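Filed under: Workshop & Bench / Grippers / Long-Term Reviews

We use cookies to remember your preferences and to count visits. By continuing to browse you accept this. Manage settings

Horora G2 Parallel Gripper: Three Stars, One Grudge

8 Aug 2023

The Horora G2 costs $700, which in gripper money puts it between "toy" and "please get a signature." I bought one in June to do small-parts handling on a two-arm bench setup, the sort of job where one side holds a thing and the other side fiddles with it. For six weeks it was lovely. Then it dropped a part while the software cheerfully reported that it was still holding it, and we have not been on the same terms since.

First, the good. It mounts in ten minutes if you have the right hex key and in an afternoon if you don't. The jaws run on linear rails off a central pinion, an old idea that works. Closing is quick, the motion is quiet, and the repeatability on flat-sided parts is better than I had any right to expect at the price. The manual is 90 pages long and a decent share of it is useful. Horora's wiring diagram even matches the wiring, a courtesy I've learned not to take for granted.

It's also slim at the tip. If you're working two hands into the same few inches of table over a part the size of a postage stamp, bulk is the enemy, and most grippers in this range look like somebody bolted a toaster to the wrist. 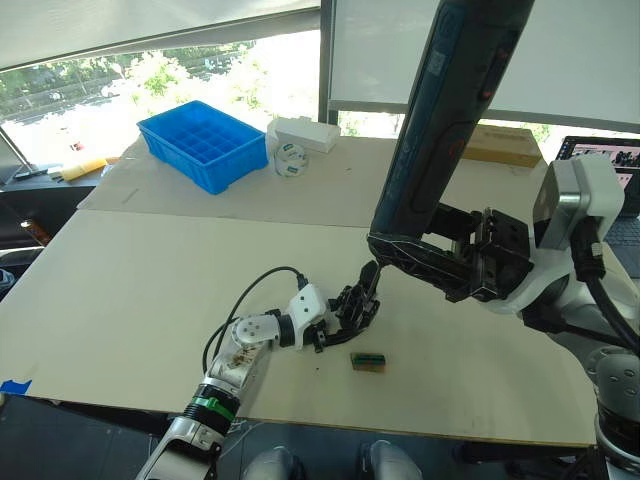
Close quarters are where my trouble started. The G2 decides whether it has a part by watching motor current. Squeeze, meet resistance, current goes up, part present. Fine in theory. What it can't tell is whether the resistance comes from your part or from its own pinion grinding against a rack that has shifted half a tooth. Mine had shifted. The jaws stopped short, the current rose, the status light went green, and the arm swung off with great confidence, carrying nothing.

The part went on the floor. I could live with that. The second time, the gripper did have the part, lost it partway through the move, and snapped the jaws the rest of the way shut at full speed. Nothing in the firmware I had tells it that a sudden loss of resistance is a reason to slow down. My knuckles were outside the guard line, thank you for asking, but a pencil I had left in there was not, and it is now two pencils.

I took the thing apart. The pinion is held to its shaft by one set screw, which had backed out far enough to let the gear rock. No threadlocker that I could find. The cycle counter said 2000, and the maintenance table says to check that screw at a figure I hadn't come anywhere near. I cleaned it, put a drop of medium threadlocker on it, tightened it, and marked it with paint pen so I can see at a glance if it's wandering. No false grip since, and I've been checking with the suspicion of a man who has been lied to by a green light.

Support was polite. They sent a new set screw (one) in a padded envelope big enough for a sandwich, and a link to a firmware update that adds a jaw-position check to the grip test. It's off by default. You turn it on under Advanced, then Motion, then Other, where I suppose they keep the things they'd like you to find last. 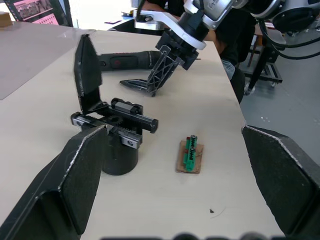 Can you keep using a G2 that has given one false grip? Take it out of service until you've opened the housing and checked the pinion screw, then turn on the position check and run it with a scrap part and a clear table before it goes back to real work.

Two smaller gripes. The jaw pads come off if you look at them sternly, and the replacements are sold only in a pack with a bracket I don't need. The emergency stop input also cuts power to the jaws entirely, so whatever you're holding gets let go. Horora says this is intended. If you lift anything heavy or sharp, plan what's under it.

I did try the obvious rival, the Zelstead Pico, for a week. It costs $160 less, has a proper contact sensor in the pad, and is slow enough to make you take up knitting. It never once claimed to hold something it wasn't holding. I sent it back and kept the Horora, and I'd rather not examine what that says about me.

Buy it if you own threadlocker.

Recent reviews
Nilatus Bench Clamp, Second Version
Hashemi Cable Sleeves: A Year of Snags
Zelstead Pico: Slow and Truthful
Five Hex Key Sets, Ranked by How Fast I Lost Them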